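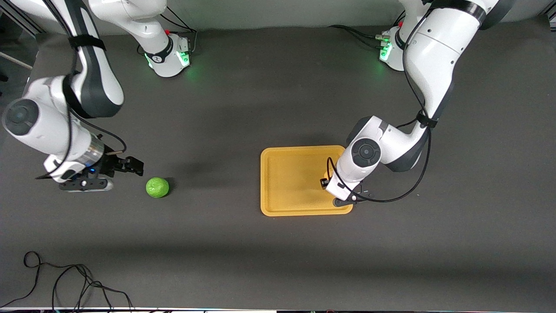

FAQ: Two-Arm Club
Last updated 2022-05-20

I get asked the same things at every open evening and then again by email for a fortnight afterwards, so I've finally typed up my answers. If yours isn't covered, ask me at the bench. I'm usually the one looking for a hex key.

What do you do at the club?

We teach a pair of robot arms to do small kitchen-table jobs. Pick up the fruit, put it in the tray, hold the tray still while the other arm does something to it. It sounds like nothing until you try it! The project this term is called Cerna, and the whole of it is moving bits of fruit and veg in and out of a tray without bruising, dropping or launching them. Last term was Tindine, which was about folding tea towels, and we don't talk about Tindine much.

Do I need to know how to code?

No. It helps a bit later on, but plenty of our members start by driving the arms by hand and writing up what went wrong, and some of them never want to do anything else. If you do want to code we use Python, and there's a starter folder with comments in it that I wrote when I was in a good mood. Bring your own laptop if you can. If you can't, there are 2 club ones, and the one with the sticky space bar is fine once you get used to it.

Who can join?

Anyone enrolled at the college, any course, any year. We've got engineers, obviously, but also two from catering and one from fine art who is better at gripper positioning than I am (annoying). Staff can come along to watch but they don't get bench time in term.

Why a lime?

Because it's small, it rolls, and it shows up nicely against a dark grey table. A lemon has those pointy ends, so the fingers slip off if you come in at the wrong angle. We tried satsumas in January and they went soft after a few squeezes, and the smell stayed in the room for days. Limes are tough. They're also cheap, and people stop borrowing them for lunch.

And the yellow tray?

Same sort of thinking. The tracking software finds it easily, and the raised rim gives the lime something to bump against when it lands. Please don't swap it for another one from the cupboard. Someone did, and we spent most of a session wondering why the left arm kept reaching for a patch of bare table.

Which arm is left and which is right?

The robot's left and right, always. If you're looking at the screen it'll seem backwards, with the right arm over on the left side of the picture and the left arm on the right. Everyone gets it wrong for the first couple of weeks. Imagine you're sitting where the bases are and looking out over the table, and it sorts itself out. In your notes, write "robot right" or "robot left" in full, please -- I can't mark a log that just says "the left one".

How are the groups organised?

Four people to a group, one group on the bench at a time. One of you drives, one watches the arms with a hand near the stop button, one keeps the log and one resets the fruit. You swap every 8 attempts. I know it's tempting to leave your best driver driving, but the whole group has to have had a go before you can be signed off.

What counts as a successful attempt?

For Cerna, the lime has to finish inside the tray and stay there, both grippers have to be clear of it, and the tray has to be more or less where it started. If the lime goes in and rolls out again, that's a fail. If you nudged it in with the side of the gripper, that's a fail too, though I'll probably laugh. Each group needs 200 logged attempts by the end of term, good and bad. The bad ones count towards the total, so please don't leave them out!

Is it dangerous?

The arms are slow on the settings we use, but they're heavy and they don't know you're there. Long hair tied back, no lanyards, no dangling sleeves. Hands stay off the table whenever the arms are live. If the fruit rolls somewhere awkward you stop first, say "stopped" out loud, and then go and get it. You'll do a short safety session with Eilif Westerberg before you're allowed on the bench, and there's no way round that, even if you did robotics at school.

What's with all the cables?

They carry power and signals to the arms and grippers. They look like a mess, and partly they are, but the loops running along the arms are left slack on purpose so the joints can turn without yanking anything. Don't tidy those. The coil on the table is fair game as long as you leave it well out of reach of the grippers.

Is there a competition?

Yes, the Trolto Cup, at the end of the summer term. It's friendly and a bit chaotic. Each team gets a surprise object and a fixed time to get it into a container, using both arms. We came fifth last year, and the thing that beat us was a hard-boiled egg.

What does it cost?

£2 a session, which goes on fruit and replacement finger pads. The first one's free. If money's tight, have a quiet word and we'll sort it out.

Where are you?

The Abou Zeid building, ground floor, second door past the vending machines. If the door's shut, knock loudly, because the extractor fan is noisy and we won't hear a polite one.

Can I bring my own object to try?

Yes please -- nothing wet, nothing sharp, nothing alive.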